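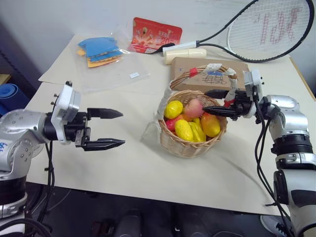

From: Zoia Ivanyshyn
To: Brito willow and basketry list
Subject: Re: Soaking times for brown willow

Gilmar, thank you so much for this! I have been fighting with brown willow all winter and your message made me want to run straight out to the trough.

Gilmar Bragança wrote:

> I cut my brown willow in January and let it stand in the shed
> until it stops losing weight. For 4 foot rods I soak them
> 4 days in cold water, then wrap them in a damp blanket
> overnight. My Trament bed gives thicker butts than the
> Zumley and needs longer. Does anybody soak theirs in warm
> water? And what do you all do about handles that crack at
> the shoulder?

I tried warm water once, with a short bundle in the old bathtub, and it did speed things up, but the bark went slimy and started to slip off in patches as I wove. Cold water for me from now on! If you need rods in a hurry, I'd go through your pile and pull out the thinnest ones, and save the fat ones for another day.

Now, handles. This is my favorite part of the whole basket, so forgive me if I go on a bit. I used to push the bow in dry and hope for the best, and I lost far too many at the shoulder. What I do now is pick the bow rod before anything else, while I'm still sorting, and bend it slowly around my knee a little at a time (start at the thin end and work back). Then I tie it in a hoop and forget about it for up to 22 days. By then it holds its curve and goes down beside the stakes with hardly any fight. Slype the ends long, longer than looks right, and rub a bit of tallow on the bodkin before you open up the channel.

For wrapping I use bunches of thin rods on each side, brought over the bow in a rope. Keep them damp and keep them flat next to each other. If one starts to ride up over its neighbor, go back and fix it right then, because it will bug you forever.

About your Trament: how old is the bed? Mine threw very thick butts for its first two years and then settled down once I cut it harder, right to the stool. I counted 76 good rods off one short row this time and I was over the moon. I'd be glad to swap you a bundle of cuttings for some of the Zumley, which I have never grown.

Has anyone else here bent bows on a form? I'd love to hear what you made yours from.

Happy weaving,
Zoia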